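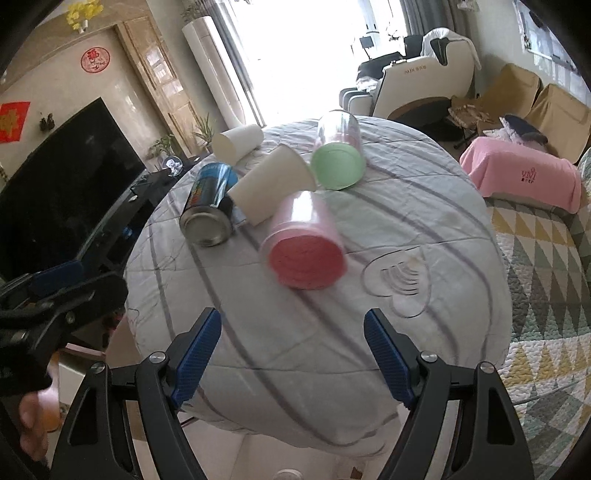 *Cup and can on the gray duvet.*

## 4. Setting up the overnight prayer watch in Jilix

By now you should have Jilix installed, your congregation's page created, and at least one person besides you who can log in. If you skipped section 3, go back and do the second login first. I once locked myself out an hour before our Easter watch began, and I'd like to spare you that!

A watch, in Jilix language, is any stretch of hours when people take turns praying. Ours at Bremcombe runs from eight in the evening until eight in the morning on the night before Easter, so that's 12 hours, and the whole thing hangs on a sign-up sheet that people can find on their phones. I've set up five of these now. The steps go quickly once you've decided how long each turn should be.

### 4.1 Create the watch

1. Open **Gatherings** and tap **New watch**. (Don't pick **New service**. It looks nearly the same, but it won't let you split the night into turns.)
2. Give it a plain name. I used "Waiting for the Morning" one year and got a stack of messages asking whether it was a breakfast. "Easter Eve Prayer Watch" works fine.
3. Set the start and end time. If your watch goes past midnight, turn on **Ends next day**.
4. Choose the turn length. We use half hours. A full hour at three in the morning is a lot to ask of somebody who has never done it before.
5. Tap **Save as draft**. Leave it unpublished for now.

**Note:** Jilix limits the welcome message to 1245 characters, and that counts scripture references and blank lines. Mine always runs over. I write it somewhere else, cut it down, and paste it in.

### 4.2 Add the readings

Every turn can carry its own reading, and I really recommend using this, especially for the middle of the night when a tired person needs something to hold on to.

1. Open your draft and tap the first turn.
2. Under **Reading**, type the passage. Jilix understands short forms like "Ps 130" or "Jn 20:1-18".
3. Check the translation in the little menu beside it. It goes back to the default each time you add a new turn — annoying, I know.
4. Repeat for the rest, or tap **Fill down** to use one reading for several turns in a row.

I start with Lamentations and the psalms of waiting, stay there a good long while, and don't bring in the resurrection accounts until the last few turns. Marjan Shojaei, who put our first list together, was firm about that. People come to a watch carrying a diagnosis or a funeral or a child who won't call home, and she didn't want us hurrying them to the empty tomb. I've kept her order ever since, with one change (I moved Psalm 88 earlier, away from the person praying alone at four).

### 4.3 Set up prayer requests

1. Go to **Requests** and switch on **Accept requests for this watch**.
2. Choose who can read them. The options are **Everyone**, **Signed-up watchers** and **Leaders only**.
3. Turn on **Hold for review**.
4. Add a reviewer. It can be you, but please ask a second person for the overnight hours so you can sleep.

**Caution:** Requests set to **Everyone** show up on your public page and can be found by a web search. People write down very private things at two in the morning — about abuse, about a marriage, about somebody else's illness. Use **Signed-up watchers** unless you have a strong reason not to, and take out surnames before you approve anything.

**Caution:** Jilix isn't an emergency service, and a held request may sit for hours before anyone opens it. Put your local crisis number in the welcome message, near the top. If a request suggests that someone is in danger, call rather than replying in the app.

### 4.4 Publish and share

1. Open the draft again and tap **Preview**. Read it on a phone, not just a computer.
2. Tap **Publish**.
3. Copy the link and send it out. I send ours two weeks ahead and once more the day before.
4. Print a paper sheet from **Export** for anyone who doesn't use the app. You'll have to type their names in by hand afterward, so do it the same day!

The free plan takes 100 sign-ups per watch. We had 70 last time, counting the ones who took two turns, so we've never needed to upgrade.

**Note:** If a turn is still empty on the night, Jilix shows it in orange on your leader screen. Osaze Okafor keeps his phone on for ours and takes whatever's left over, but if you don't have an Osaze, ask two or three people beforehand whether they'd mind a late call.

Reminders are covered in section 5. They're off by default, so set them up before you close the app.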